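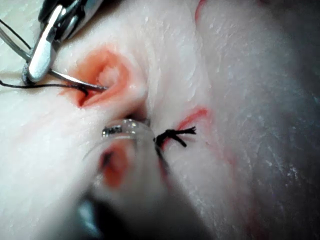 An Afternoon at the Gerora Open Day

I have wanted to try the Bomura suturing kit since December, when a friend came back from a trade fair and would not stop talking about it. So when Gerora opened its training rooms to visitors on Thu 6 May, I took the early train to Wustlow and was in line before the doors opened!

The kit is a practice package for people learning to sew with a surgical robot: skin-like pads, needles, black thread, and a workbook of drills. Nighat Usmani, who runs the training side, took our group of 16 through it, and she let us interrupt her as much as we liked (we did, a lot).

What sold me was the pad. It has a soft fold across it, so you are working on a slope for part of the time, and that makes even a plain stitch interesting. The red-stained cuts look startlingly real on the big screen, and you soon forget you are looking at a training pad. Driving the curved needle through is the part everyone wants to try first, and I could happily have watched it all day.

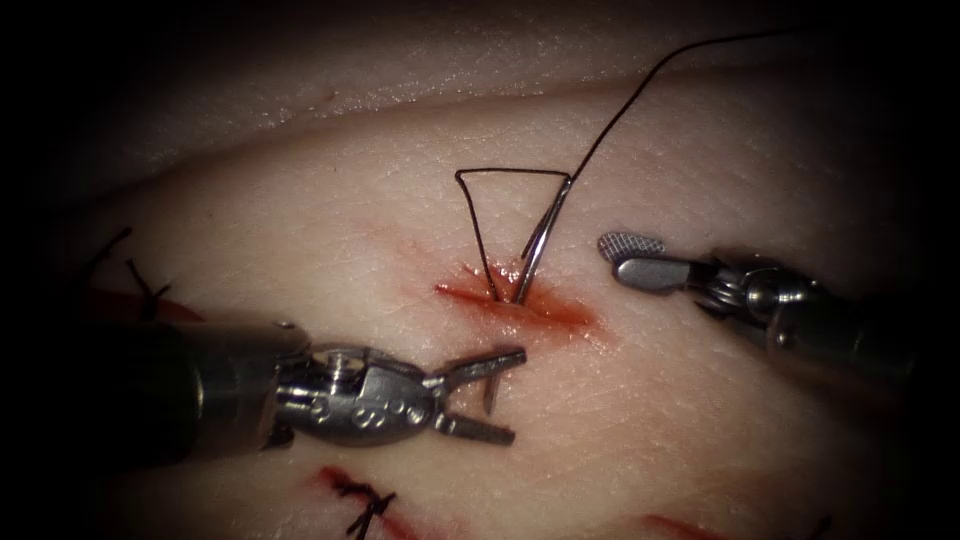
Tying the knot

Then comes the hard bit. You wrap the thread around the tips of one instrument while the other one keeps hold of it, and my brain simply did not want to do that with two hand controls. Nighat's advice was to keep the wraps small and stop staring at the needle once you have let go of it. I got three knots done in my turn, two of them ugly, and I was grinning the whole time.
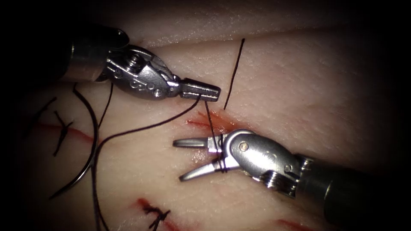 Can you use a pad more than once?

It depends on the drill. Gerora reckons on about 400 stitches from a pad if you spread them out, and fewer if you keep going back to the same spot.

The workbook is good too, with big print and short drills, although I would like more pages on left-handed work. Bisht, the distributor, had a table by the coffee and was taking names for a three-week loan. I signed up before I had even finished my sandwich. 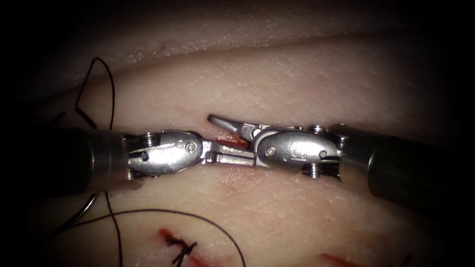 Jaws close together over the cut, thread lying on the pad.

The next open day has no date yet. Bring reading glasses if you need them for screens, and go to the knot station early, as the line gets long after lunch.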